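플라흐(Flullach) 과제 중간 진도 보고
탁상 조작용 인식·계획 소프트웨어 개발
작성일 2020. 2. 1.
작성: 조작 소프트웨어 파트

1. 보고 범위

지난 10월 보고 이후의 작업 내용을 정리한다. 하드웨어 변경은 이번 기간에 없었고, 작업은 인식 모듈(Pakus), 동작 계획기(Kistska), 로그 및 재현 도구 세 부분에서 진행되었다. 예산 집행 내역은 별도 양식으로 제출한다. 지난 보고에서 지적받은 사항 중 재현성 문제는 3항, 계획 시간 문제는 2.2항에 답변을 적었다.

2. 진행 내용

2.1 인식 모듈 (Pakus)

10월까지는 물체별로 따로 학습한 검출기를 묶어서 썼다. 물체가 하나 늘 때마다 검출기를 새로 붙여야 했고, 서로 다른 검출기가 같은 영역을 두고 다른 이름을 내는 경우를 처리하는 코드가 계속 길어졌다. 이번 기간에 이를 단일 분할 모델로 교체했다. 학습에는 직접 라벨링한 영상 2384장을 사용했다. 라벨은 물체 단위 마스크와 상위 분류(용기, 식품 모형, 병, 가전)로 구성된다.

교체 후 좋아진 점은 겹친 물체의 분리이다. 그릇 안에 들어 있는 식품 모형을 그릇과 한 덩어리로 잡는 오류가 크게 줄었다. 아직 남은 문제는 다음과 같다.

첫째, 검은색 물체끼리 가까이 있을 때 경계가 무너진다. 검은 컵과 그리퍼 손가락이 붙어 보이면 컵 마스크가 손가락 쪽으로 번진다. 현재는 관절 각도로 그리퍼 형상을 계산해 영상에 투영하고 그 영역을 마스크에서 제외하고 있다. 카메라 외부 파라미터가 틀어지면 이 방법도 같이 틀어진다.

둘째, 누운 컵의 방향 추정이 불안정하다. 입구가 어느 쪽인지에 따라 잡는 방법이 달라지는데, 측면에서는 깊이 정보만으로 입구와 바닥을 구분하지 못하는 경우가 있다. 두 후보 자세를 모두 계획기에 넘기고, 접근 중 다시 관측해 하나를 버리는 방식으로 바꾸는 중이다.

셋째, 작은 물체는 분류 점수가 낮게 나온다. 딸기 모형처럼 작은 것이 큰 가전 바로 옆에 있으면 배경으로 처리되기도 한다. 입력 해상도를 높이면 해결되지만 처리 시간이 늘어나므로, 관심 영역만 잘라 두 번째로 추론하는 방식을 시험하고 있다.

2.2 동작 계획기 (Kistska)

파지 후보 생성과 경로 탐색을 분리했다. 이전에는 파지 후보 하나마다 전체 경로를 탐색했고, 후보가 많은 배치에서는 계획이 끝날 때까지 팔이 멈춰 있었다. 지금은 손목 도달 가능 여부와 손가락 간섭을 먼저 검사해 후보를 걸러 낸 뒤 남은 후보만 탐색한다. 탐색 한 건의 상한은 900밀리초로 두었고, 상한을 넘기면 그 후보를 버리고 다음으로 넘어간다.

충돌 모델도 수정했다. 오븐류 가전은 지금까지 직육면체 하나로 처리했는데, 앞으로 튀어나온 손잡이가 모델에 빠져 있어 팔꿈치가 스치는 일이 있었다. 본체와 손잡이를 별도 형상으로 나누어 등록하고, 손잡이에는 여유 거리를 더 두었다. 문을 여는 동작은 이번 기간의 범위가 아니며 계획기에서는 고정 장애물로만 다룬다.

접근 방향은 수직 접근을 우선하고 실패하면 기울인 접근을 시도한다. 기울기는 45도까지 허용한다. 접시 위에 눕혀 놓은 병처럼 길이가 긴 물체는 수직 접근이 대체로 잘 되지만, 접시 테두리와 손가락 끝이 닿지 않도록 하강 높이를 물체별로 제한해야 했다. 이 값은 현재 설정 파일에 손으로 적고 있다. 다음 기간에 마스크와 깊이에서 자동으로 계산하도록 바꿀 예정이다.

2.3 제어

그리퍼 개폐 명령을 위치 제어에서 힘 제한 방식으로 바꾸었다. 위치 제어에서는 물체 폭 추정이 조금만 틀려도 물체를 놓치거나 지나치게 눌렀다. 새 방식은 모터 전류가 기준에 도달하면 손가락을 멈추고 그 위치를 유지한다. 부드러운 모형과 단단한 용기의 기준값이 달라서 인식 모듈이 내는 상위 분류를 그대로 받아 기준값을 고른다. 분류가 틀리면 낮은 쪽 기준값이 적용되도록 했다.

팔의 가감속 한계도 낮추었다. 물체를 쥔 상태에서 정지할 때 손목이 흔들려 다음 관측에 영향을 주었기 때문이다. 한 동작에 걸리는 시간은 늘었으나 재관측 횟수가 줄어 전체 작업 시간에는 큰 차이가 없다.

3. 시험과 재현성

시험 배치는 흰 상판 위에 그릇, 컵, 접시, 병, 식품 모형, 토스터 오븐을 함께 두는 구성으로 통일했다. 배치 정의 파일은 13개이며 저장소의 시험 폴더에 있다. 정의 파일에는 물체 목록과 대략적인 위치 관계만 적고, 정확한 좌표는 시험 시작 시점의 관측 결과를 기록해 남긴다.

상판에 뚫린 작은 구멍은 초기에 물체로 오검출되었다. 깊이값이 비어 있는 어두운 원형 영역으로 나타나 작은 검은 물체와 혼동된 것이다. 상판 평면을 먼저 맞추고, 평면 위로 솟은 점이 일정 수 이하인 영역은 후보에서 제외하는 단계를 넣었다. 이후 같은 오류는 기록되지 않았다.

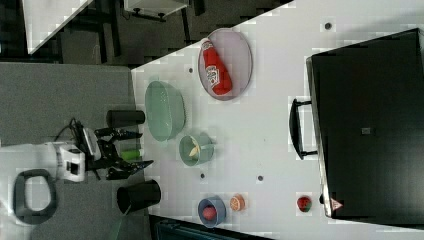

재현 도구는 영상, 관절 상태, 계획기 입출력, 그리퍼 전류를 같은 시각 기준으로 묶어 저장한다. 10월 보고 당시에는 영상과 관절 상태의 시각이 서로 다른 장비에서 찍혀 실패 원인을 되짚기 어려웠다. 지금은 제어용 컴퓨터의 시계로 통일했다. 저장된 기록을 계획기에 다시 넣으면 같은 난수 시드에서 같은 경로가 나오는 것을 확인했다. 다만 인식 모듈은 GPU 연산 순서에 따라 마스크 경계가 조금씩 달라지므로, 재현 시험에서는 저장된 마스크를 쓰도록 했다.

실패 기록은 인식, 계획, 파지, 운반의 네 단계로 분류한다. 분류는 아직 사람이 한다. 파지 단계 실패로 적힌 것 중 상당수가 다시 보면 인식 단계의 자세 오차에서 시작된 것이어서, 분류 기준 문서를 고쳐 최초 원인을 적는 칸을 따로 두었다.

4. 지연 및 위험 요소

카메라 보정 자동화가 계획보다 늦다. 현재는 보정판을 놓고 수동으로 절차를 실행해야 하며, 팔 받침을 건드리거나 카메라 거치대를 조정한 뒤에는 매번 다시 해야 한다. 안(Ahn) 사업장에 설치할 두 번째 장비에서도 같은 절차를 쓰게 되므로 이 항목을 먼저 끝내려고 한다.

케이블 처리도 남아 있다. 손목 위로 돌아 나가는 케이블은 충돌 모델에 없고, 특정 손목 각도에서 당겨질 수 있다. 임시로 손목 회전 범위를 줄여 두었는데, 이 때문에 가능한 파지 후보 일부가 제외된다. 범위를 되돌리려면 케이블 경로를 바꾸거나 케이블이 차지하는 부피를 계획기에 넣어야 한다. 우선 후자를 시도한다.

5. 다음 기간 작업

- 누운 컵의 자세 후보 이중 처리 완료
- 작은 물체에 대한 2단계 추론의 처리 시간 측정과 적용 여부 결정
- 하강 높이 제한값 자동 계산
- 카메라 보정 절차 자동화
- 케이블 부피를 포함한 충돌 모델 시험
- 안 사업장 장비에 동일한 소프트웨어 설치

6. 요청 사항

두 번째 장비의 설치 공간과 전원 조건을 설치 전에 확정해 주시기 바란다. 카메라 거치 높이가 현재 장비와 다르면 학습 영상을 추가로 확보해야 하며, 이 경우 라벨링 인력 배정도 함께 협의가 필요하다. 시험 배치 정의 파일과 실패 분류 기준 문서는 요청 시 별도로 송부한다.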